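Skandulura Tees: Questions I Get a Lot

I'm Octavian, I print shirts in my garage and sell them online, and these are the things people write to me about most. If yours isn't on the list, use the contact form. I'm slow but I do answer!

Do your shirts shrink?

A little, the first time. They're all cotton, so expect a bit off the length if you run them through a hot dryer. I wash mine cold and hang them over the shower rail (my wife loves this) and they stay the size I bought.

I'm between sizes. Up or down?

Up. I've had plenty of people wish they'd gone bigger and hardly anyone the other way. The size chart is on each shirt's page, and the easiest thing is to measure a shirt you already like and compare.

How do I keep a black tee from fading?

Turn it inside out, use cold water, and go easy on the detergent. Way more of us use too much soap than too little, me included for most of my life. Keep it out of direct sun when it's drying, too. And please don't wash it with towels unless you enjoy picking off lint.
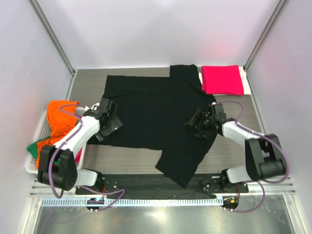
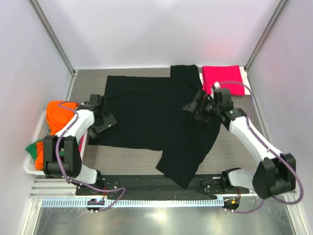
Can I iron over the print?

Please don't! Flip the shirt inside out and iron the back of the print on low, or put a thin dish towel between the iron and the ink. I melted a corner of my very first Gitaria design and I still wear it to mow the lawn.

How long does an order take?

I print on 2 evenings a week, and most orders go out within 9 days. February is slower because that's when I visit family. There'll be a note at the top of the shop when I'm away.

Do you do custom orders?

Yes, for bands, family reunions, small teams, that kind of thing. The biggest I've done was 504 shirts for a fun run, and my shoulder hurt for a week. If you need 1,000 or more, I'll point you to my friend Xolani Joubert at Potgieter, who has a proper press and a much better back than I do.

What if mine shows up with a flaw?

Send me a photo and I'll print you another one. You can keep the bad one for painting or sleeping in.

Will the Dorance design come back?

I'd like it to. The screen for it cracked and I have to make a new one, so ask me again after the holidays.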